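Farm stay near Plernham with two kids and a dog — has anyone done it?

posted by muddyboots_jo

We've got a few days free in September and I've been going round in circles looking at farm stays out past Plernham. My other half fancies the cottage at Clandico because it's got the orchard and they let you feed the hens, but I keep coming back to Umari, which is further up the valley and has its own bit of river. The dog is a middle-aged spaniel, very friendly, hopeless around sheep. Kids are five and nine.

What I can't work out from either website is whether breakfast is included or whether you get a hamper and make your own. Clandico wants a 200 deposit for the dog as well, which made me wince a bit! Is that normal out there? Also, is the road up to Umari all right in an ordinary car? Ours is low and already rattles.

orchardlane

We did Clandico last spring and loved it. You get a hamper on the first morning (eggs, a loaf, jam, bacon if you ask) and after that you're on your own, but the shop in Plernham is decent and opens at seven. The deposit is real, and we had ours back within the week, even though our terrier dug up part of a flower bed and I owned up to it. Ask for the end cottage if you can — the other one backs on to the yard and the tractor starts early.

Your nine-year-old will be fine, but the five-year-old might find the evenings long as there's no telly. We took cards and a jigsaw and they were asleep by eight anyway, worn out from chasing hens.

pete_on_the_hill

Umari is better. Road is fine if you go slow.

two_wet_dogs

I'd say a bit more than "fine" about that road! The tarmac stops after the Csonka winery and the last stretch is gravel with a proper dip in it. We've got a small hatchback and scraped once going in, then learned to keep left and had no bother. If it's rained hard, ring them first and they'll tell you what it's like.

No hamper at Umari when we went, but they do a cooked breakfast up at the main house if you tell them the night before. The river is shallow by the cottage, good for paddling, and our two lived in it. Sheep are in the next field with only a wire fence between, so with your spaniel I'd be wary and keep the lead handy. Guests can use the laundry too, and you'll want it after the river. 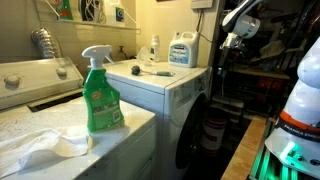 Other things people have asked about Plernham

Is the Csonka winery worth stopping at with children?
Can you walk from Clandico to the village?
Where to leave a trailer overnight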